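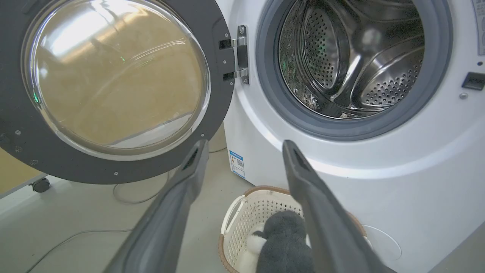
Wrist view, washer door open, fingers spread.

October 15, 2021 - laundry cell, parts budget

Temska quote is in: 166 per finger set, lead time 32 days. Want 5 sets, can probaly get 3 past Dreststead before February. Ask Pongsiri for the same, longer slot at the tip if they do it.
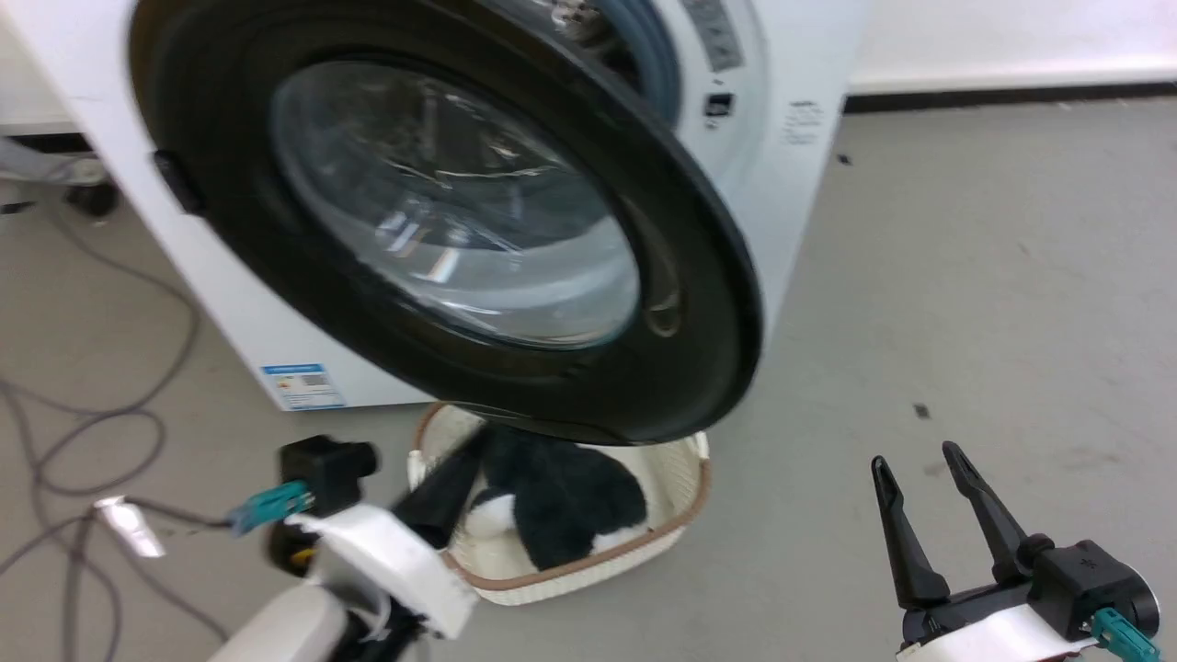

Head view, both grippers, basket under the door.

Cable cart - 40 for clips and sleeving, just order it. Second washer waits. Cultance wants the list by noon, still no price on spare conectors.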